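Cestirus Saved Search Add-On: Four Months With a Listing Alert Tool

Posted Jul 7, 2025

I have been paying for Cestirus since March, and I think that is long enough to have opinions. It sits on top of your MLS feed, watches for listings that match what your buyers say they want, and emails those buyers before you have finished your coffee. Most MLS systems will do a version of this for free. Cestirus does it with nicer fonts and a monthly bill.

I work mostly in Wetville and the lake roads north of it, so my needs are modest. My buyers want a garage, a roof with some years left in it, and a well that has been tested by a person who does not own the well. If you sell condos by the hundred, weigh everything I say accordingly.

Setting it up

The import took most of an afternoon. Cestirus wants your contacts as a spreadsheet, and it has firm views on column names. "Phone" is fine. "Phone Number" is a crime. Once I had groveled enough, it took all 1,678 of my contacts and flagged 74 as duplicates, most of them married couples who share an email address and, according to the software, a soul. Merge them carefully. There is no undo, only a button called Restore that restores something else.

Building a search

This is the good part. You draw your area on the map, and the drawing tool does what your hand tells it to, so I can follow the east shore without including half the paper mill. Filters stack down the left side and the match count changes as you add them. You can mark a filter as "must have" or "would like," and listings that hit more of the second kind come up first in the email.

Square footage is where I got into trouble. Set the minimum to 2,000 and Cestirus counts finished basement space by default. A buyer of mine drove out to see a house that was generous only if you enjoy standing next to the furnace. The setting to change it is under Display Options, where I would never have looked, and it has to be changed separately for every search.

Keyword search of the remarks is better than I expected. It found me "sauna" spelled three ways. It also matched "no dock" when I asked for "dock," so read the results before your client does.

The emails

Buyers open them. I can see who clicked what, and how many times, and I have learned to keep that knowledge to myself on the phone. Photos load quickly, the price is large, and my own name and number sit at the bottom in a size a grown adult can read. You can send alerts right away, daily or weekly. I put nearly everyone on daily — right away is for people with a lender letter and no hobbies.

The subject lines need work. The default is "Your dream home may be waiting!" and one of the homes so described was a mobile unit with the axles still on. Change it on the first day.

Compared with Stargate

I used Stargate for two years before this. Stargate has better reports and a calendar that talks to my phone, and its map drawing tool behaves like a shopping cart with a bad wheel. It also charges extra for texting. Cestirus includes texts, although it signs them with your full legal name, as if you were serving papers.

If your office is already on Demchenko for transaction paperwork, both will connect to it. The Cestirus connection carries over the address and price. It leaves out the parcel number, the one field I would pay a child to type for me.

Support

Two calls, both answered by a human being. The first fixed my problem. The second agreed that I had one.

What I would tell you before you buy

- Take the monthly plan. The annual discount comes to one free month and a tote bag.
- Clean your contact list first. Old leads count toward your limit, and the next tier starts sooner than you would like.
- Send every new search to yourself for a week. I caught a rental and two vacant lots this way.
- Check the status filter. Pending listings are included unless you say otherwise, and buyers do not enjoy falling in love with a pending.
- Look at the phone version of your alerts, since that is the only version your clients will ever see.
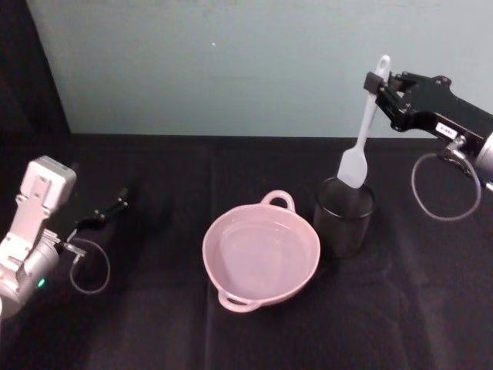 Should you get it?

If you have more than a handful of active buyers and your MLS alerts look like a fax, yes. I would pay for the map tool alone, grudgingly. If you have three buyers and they all call you anyway, keep your money and answer the phone. I have renewed through the fall, and I am still waiting to hear back about the parcel number.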